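Visit to the Mullow housing fair
October 6, 2020

I went to Mullow for the autumn housing fair, which the estate agency Butemlow organises in the old grain hall near the station. I have been renting in the town for two years and I wanted to understand if buying is possible for me. The entrance was free, but one had to book a time, and only 90 people were allowed inside together.

There were 41 stands. Most belonged to builders and lenders, and a few to surveyors and removal firms. I started with the talk by Markos Tsakiris, who works in sales at Butemlow. He said that the agency has 636 homes on its list at present, and that flats with a balcony or a small garden leave the list first. Older houses without parking stay much longer. He did not want to guess the prices for next March, although three people asked him.

After the talk I stood in the queue for Rallis, the company that builds the new quarter behind the canal. Their plan has 200 homes, terraced houses on the north side and flats on the south. Haiyan Liang explained the payment steps to me very patiently: a reservation fee, then a deposit at the signing, then the rest when the keys are given. I asked what happens if the building is late. The contract has a clause for it — she showed me the page — but the amount per month seemed low to me.

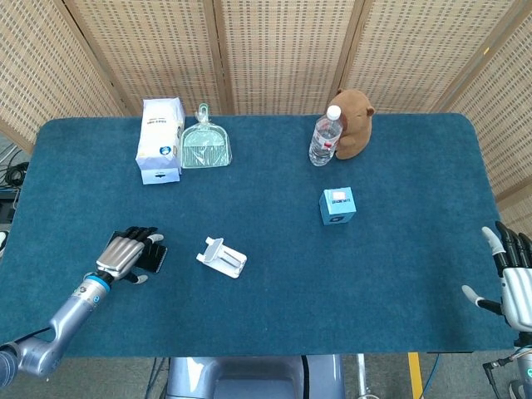 Table with felt mat and folding screen.

The second hour I spent with the lenders. Narendra Kanaujia gave a short lesson on fixed and variable rates, with a calculation on the board. I learned that my service charge also counts when the bank looks at my monthly costs. This I did not know before, and it makes the flats less cheap than they look in the brochure.

I also tried Drusix, a program for comparing the yearly costs of two homes. It is easy to use, but it asks for the heating bills of the previous owner, and one rarely has these at the first viewing.

The coffee was finished by noon. I took home the Rallis price list and have a viewing booked for a terraced house, number 14 on the plan.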